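To: Office Moves and Workspace List
From: Workspace Services, Mullham Office
Date: August 2026
Subject: Re: Clearing of desks before the Biremholm transfer

Colleagues,

Thank you to those who replied to the notice on desk clearing. One reply raised points that apply to most of the office, and it is quoted below with the sender's agreement.

Yasuo Sakai wrote:
> The notice says that all personal and loose items must be
> off the desk by the evening before the move. It does not say
> whether the mouse and mouse pad count as loose items or as
> part of the desk. In March, when the Hirose team moved, the
> mice were packed with the monitors and several people were
> without one for 2 days.
>
> I would also like to know what we are to do with things that
> belong to no one in particular. The sign stand, the booklets
> and the small boxes on our shared desk have been there for
> longer than I have.
>
> Yasuo Sakai
> Records

Both questions are reasonable, and the notice should have been clearer. The following replaces section 2 of the earlier message. 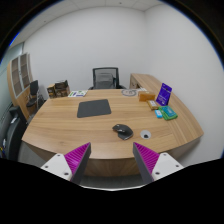 Shared desks are the responsibility of the team whose area they stand in, regardless of who placed the items there. Each team is asked to name one person to decide what is kept. On a desk such as this one, with a purple sign stand and several small boxes gathered along the right side and a booklet at the back, the sorting should take very little time. Signs and printed material go in the crate marked Display. Boxes are to be opened before they are packed - an empty box should be recycled and not sent to Biremholm. Small objects, including USB sticks and erasers, should be placed in a sealed envelope with the name of the team written on the front. Loose papers are to be filed or placed in the confidential waste bin. Chairs will be labeled by Workspace Services and need no action from staff.

With regard to the first question, the mouse and the mouse pad are treated as part of the desk. They remain in place until the desk has otherwise been cleared, and they are then packed together in the flat gray pouch supplied to each team.
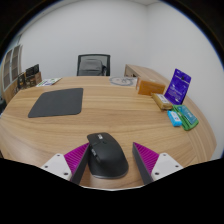 Staff who use a mouse of their own, or one issued on the advice of Occupational Health, should label the pouch with their name and extension and carry it to the new office themselves. Torell, our moving contractor, will not accept unlabeled pouches. Wireless mice should be switched off before packing, and any receiver should be put in the same pouch.

Please note that Torell's standard crates are not to be filled above the inner line. We have ordered 100 crates for the Mullham office, and a team that needs more than its allocation should write to this list before packing begins.

Cable grommets, desk trays and anything else fixed to the furniture must be left as they are. The desks themselves are being moved whole.

Further questions may be sent to the list. Please keep the subject line unchanged so that replies stay in one thread.

Workspace Services
Mullham Office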